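**Notebook entry: Saturday, 7:40 a.m.**
Bench 2, Pakamwood test kitchen
Recorded by N. Hawthorne. Copies to G. Chan and S. Yin.

Subject: rye starter, second flour lot, continued from the previous page.

The starter was fed at 9:15 last night at equal weights of flour and water and held in the proofing cabinet. On arrival this morning it had passed its peak and was beginning to fall at the center. The smell was sharper than that of the first lot, with more vinegar and less fruit. The earlier lot reached the same stage two hours later under the same settings. Ms. Cardoso's suggestion that the new flour is more active is consistent with this result, although a single overnight run does not establish it.

Dough weights for the trial:

- Batch A (first flour lot): 2,272 g
- Batch B (second flour lot): 2,221 g
- Starter used in each: 508 g

The difference between the batches is water. Batch B was noticeably slack at the first fold, and the last addition was withheld. This departs from the written procedure and must be kept in mind when the crumb is compared. Mr. Yin has asked that future changes of this kind be entered at the time they are made, and the request is noted.

Bulk fermentation was ended on appearance instead of by the clock. Batch B was shaped first. The surface tore slightly on the second loaf and was left as it was.
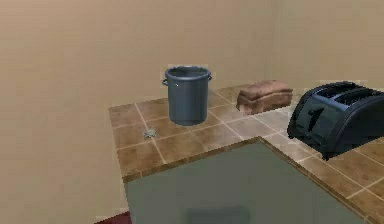 *Counter view with loaf, pot and toaster.*

Baking followed the standard schedule, with steam for the first 12 minutes. The oven recovered slowly after the door was opened for Batch B, and the Sondska probe read low until the second half of the bake. It is not clear whether the probe or the oven is at fault. The probe is to be checked in ice water before its readings are used again.

Loaves will be left whole until tomorrow. Rye cut on the day of baking has given gummy slices in the past, and two earlier comparisons had to be discarded on that account.

Outstanding items:

1. Repeat the overnight feeding with both flour lots side by side.
2. Obtain the mill sheet for the second lot from Ms. Beaudoin.
3. Correct the hydration figure on page one of the October procedure. It still refers to the old flour.
4. Return the large scale to Bench 1.

Addendum, 4:10 p.m.: Mr. Chan reports that the cabinet was set two degrees high overnight. The comparison of rising times above should be disregarded until item 1 is complete.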